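Talk notes: Light damage to prints on paper
Arthorpe framing and paper care evening, 27th July

Slide 1. Opening
Start with the question people bring to the Matheson workshop: why has my print faded on one side? Answer it at the end. Keep the introduction to 2 minutes.

Slide 2. What gets framed at home
Most of it is modern printed material under glass in a plain wooden moulding.
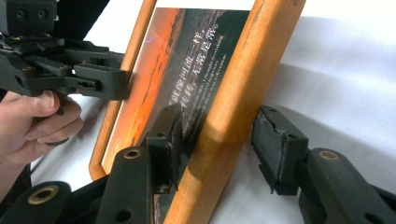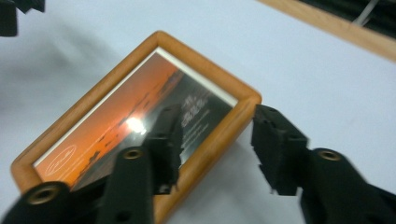

Wooden frame with rounded corners, sunset print behind glass.

Slide 3. Dose
Damage is cumulative. Light level multiplied by hours gives the dose. A print at 300 lux for 40 hours has had the same dose as one at 40 lux for 300 hours. Write both on the whiteboard and wait -- people need a moment to do the sum. Storing a print in the dark stops the light dose building up. It does not bring colour back.

Slide 4. Ultraviolet and visible light
Ordinary window glass stops part of the ultraviolet and lets the rest through. Filtering glass does better. Neither one stops visible light, and visible light fades many dyes on its own. Pass around the Filledden sample strips now. Ask for them back before slide 6.

Slide 5. Dyes and pigments
Dye inks generally fade sooner than pigment inks. Colours in one print can go at different rates, so the balance shifts before the whole sheet looks pale.

Slide 6. The Bidden hallway test
4 strips, same paper, same ink, hung from October. Half of each strip was covered with card. Show the covered half first, then the open half. Mention that the hallway has a skylight.

Slide 7. Where to hang
Inside walls, away from direct sun. Rotate what is on show. Keep a small gap between glass and paper -- a window mat or spacer will do it.

Slide 8. Back to the faded side
Uneven sun from a side window. Take questions. Lights up before handling any samples.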